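Clendton Fellowship House — Pre-Arrival Safety Checklist, With My Comments

Walked through 22 September 2024 by Lucinda Alcantara, for the interfaith peace delegation

Hi all! I went through the house top to bottom ahead of the delegation, and I wrote more than the form has room for (sorry, Tane, I know you asked for one page). The items are in the order I walked them.

1. Front door and porch steps — PASS
New deadbolt turns easily from the inside without a key. The second step is still a little springy, but it held me and two suitcases full of hymnals.

2. Smoke alarms — PASS, one battery replaced
I pushed every button. The one outside the upstairs bunk room gave a sad little chirp, so it got a fresh battery and now it's loud enough to wake the Methodists across the street.

3. Carbon monoxide alarm — FAIL
The one by the furnace has an expiration date on the back and we're past it. Ignacio Abernathy is ordering a replacement and I'd like it up before anyone sleeps here. Please don't let this one slide to November!

4. Fire extinguishers — PASS
Kitchen and hallway both in the green, tags current. The hallway one was hiding behind the banner from the border vigil, so I moved the banner.

5. Kitchen — PASS WITH COMMENTS
Gas shutoff is labeled and turns. The outlet by the sink tripped and reset the way it should. I'd still like the big coffee urn on its own circuit, because last spring it took out the lights right in the middle of evening prayer and Eustaquio had to finish the psalm from memory.
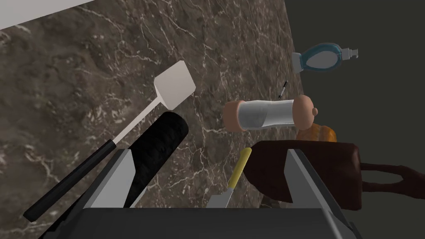

Also, could whoever leads the cooking team keep the allergy list taped up at eye level? We have two people with nut allergies this time, and one of them is me.

6. Bunk rooms — PASS WITH COMMENTS
Windows open all the way and the escape ladder is under the window in the back room. One top bunk has a loose rail. I put a note on it and it's off limits until someone gets a wrench on it.

7. Meeting room — PASS
Posted limit is 129, and we won't come anywhere near that, even at the public sharing night. Keep the side aisle clear all the same.

8. First aid and travel kits — FAIL
The house kit is fine. The travel kits are short on gauze and rehydration packets, and one had no gloves at all. Margareta Cozma has $300 set aside for restocking and is waiting on my list, which I'll send tonight.

9. Emergency contacts — NOT DONE
The sheet by the phone still has last year's team on it. I need current numbers from every delegate, plus a home congregation contact for each.

10. Van — PASS
Tires, lights, belts, spare all good. Odometer is 600 miles short of the next oil change, so we can do the whole trip first.

Items 3, 8 and 9 need to be closed before I'll sign. Tane, the keys are in the lockbox and the form is in the blue folder on your desk.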